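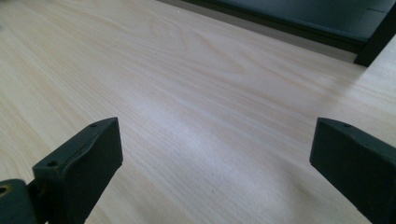
*Bench surface between the fingers of a hand-held gripper, Kendley site.*

**September 5, 2022** - Skivima today announced that its spice and dry-goods packing site in Kendley will move jar and container handling at 40 benches to two-arm automated stations supplied by Telteck. The first stations are scheduled to enter service in December.

The motion data for the stations is recorded by packing staff. Each operator works at a standard bench with a black two-level rack, holding one gripper in each hand, and handles jars, cups and lidded containers. The recordings are used to train Nurmi, the Telteck control software.

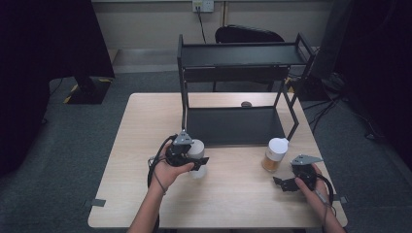

## Changes for staff

The Kendley site employs 307 people. No positions will be removed under the program. Operators at converted benches will move to station supervision, refill and quality checks, and 100 of them will complete paid training before the changeover. Recording shifts are voluntary and paid at the normal rate - time spent on them counts toward the training requirement. 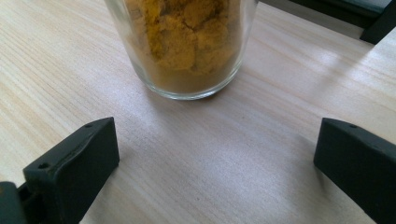
*Yellow-orange powder in a clear glass, seen from the gripper.*

## Technical scope

Nurmi is trained separately for clear and opaque containers. Clear glass is recorded at several fill levels, as the contents alter how the container looks to the gripper camera. For opaque containers, the software works from the lid and rim.

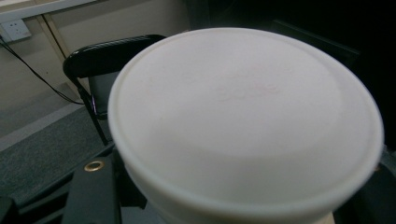
Each container type requires 200 accepted recordings before it is released to a station. Types that have not reached that number stay with manual packing. Operators can stop a station at any time and finish the order by hand.

Questions about the program may be sent to the Skivima press office in Kendley.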